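Small Kitchen, Small Stuff - Tips for Baskets, Plates and Squeeze Bottles

Posted by Joris Meijer

Quick one tonight, pasta water is on. A few of you asked for the small stuff list after the drawer post so I'm just typing it out as it comes. No order. Skip what you don't need.

Strainer baskets first

The shallow plastic ones with all the little holes. I use mine more than any bowl in the house. Berries, green beans, a can of chickpeas, the dumb little parts from the blender lid. Rinse, shake twice, set down on a folded towel. Not straight on the counter, you get a puddle and then you're wiping for ever.

Oval beats round if your sink is narrow. Ours at the Plirnberg apartment is tiny and the round one never sat flat in it. Oval goes in longways and the faucet still swings over.

Cleaning the holes - old toothbrush, dish soap, from the underside. Push the gunk back out the way it came. Scrubbing from the top just packs it in. Starch is the worst (rice, potatoes), so rinse right after, don't let it sit til morning. If it's already dried on, warm water in the sink, basket face down, go do something else. Come back with the brush.

Tea stains on light green or white plastic: baking soda paste, rub with a finger, wait, rinse. Does not work on tomato. Tomato stain is forever, or put it on a sunny windowsill in June and hope. Mine faded some. My sister's didn't.

Plastic plates

See-through colored ones, good for snacks and kids and eating outside. Don't use the rough side of the sponge, they go cloudy fast. Soft cloth only. Don't cut on them either. Cut on the board, then move it over.

Stack them with a paper towel between if you care about scratches. I do it for the nice ones and not the others.

Never the microwave unless it says so on the bottom. Flip it and look. If there's nothing on the bottom I treat it as a no.

They also make a decent drip tray. Sauce bottle, oil bottle, honey, anything that leaves a ring. Plate goes under, bottle goes on, and you wash the plate instead of scrubbing the table. White tables especialy. I had a soy sauce ring on ours for a whole winter.
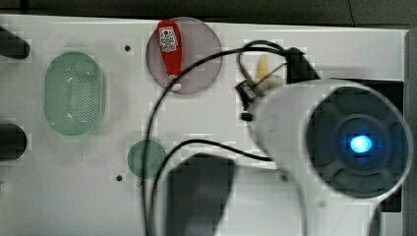
Green basket, pink plate with the little red bottle on it, small green disc.

Squeeze bottles

Wipe the tip every time. Every time! A crusty tip is why it spits. Damp paper towel, one twist, cap back on.

Blocked already? Take the cap off and soak it in a mug of hot water, then a toothpick from the inside. Don't squeeze harder, I did that in front of company and wore it.

Almost empty - stand it on the cap in a mug overnight. Or lay it down if it won't balance, and tip it up a while before dinner. Last spoonful of ketchup: splash of vinegar, shake, goes in the beans or a salad dressing. Mustard same thing, but with oil.

Tiny bottles get lost at the back of the fridge door. I keep ours together in an old plastic tub, label out, so the whole tub comes to the table and the whole tub goes back. Look through it now and then and toss what's past date. I had one in there from two kitchens ago.

Flat round bits

Lids, coasters, jar discs, whatever you've got. They slide down behind everything. Stand them on edge in a napkin holder or a letter rack, smallest in front. The rack I use is from Skustow, the bent wire kind, 6 slots. Any rack works, a dish rack with the short pegs is fine too.

Test before you keep one. Does it fit something you own? Yes, keep. No, it goes in the maybe box. Maybe box gets emptied when it's full and you are not allowed a second box.

Thin clear ones stick together when damp. Dry both sides before stacking. If two are stuck, cold water on the top one and warm under the bottom, then twist. Don't pry with a knife.

Wiping down a white table

Everything off one half. Wipe. Move it all over, do the other half. Way quicker than picking up each thing and wiping under it, I timed it once and then lost the note.

Warm water and a drop of soap, well wrung cloth. Then a dry cloth right after or a shiny top shows streaks. Go one direction, not circles. No scouring powder on a gloss finish, it dulls and it stays dull.

If your table has screw holes or cable holes in the top, crumbs live in there. Cotton swab, slightly damp. Or the thin vacuum nozzle. Don't pour water near them, it gets in under the surface and swells if there's chipboard inside.

Cords across the table: lift, wipe, put down dry. Wipe the cord too while you have it in your hand, they get greasy near a stove.

Stuff people asked

Higuchi wanted to know about lemon on plastic. Fine for smells, leave the cut half sitting in the basket ten minutes, rinse. Not much use on stains.

Someone else asked do I wash new plastic before using. Yes. Always, hot soapy water, there's dust from the shop on it.

And the cloths are the plain cotton ones, pack of 4 from Murnlow. I boil them when they start to smell. OK water's boiling over, got to go. Freezer post next, I have to defrost the thing first.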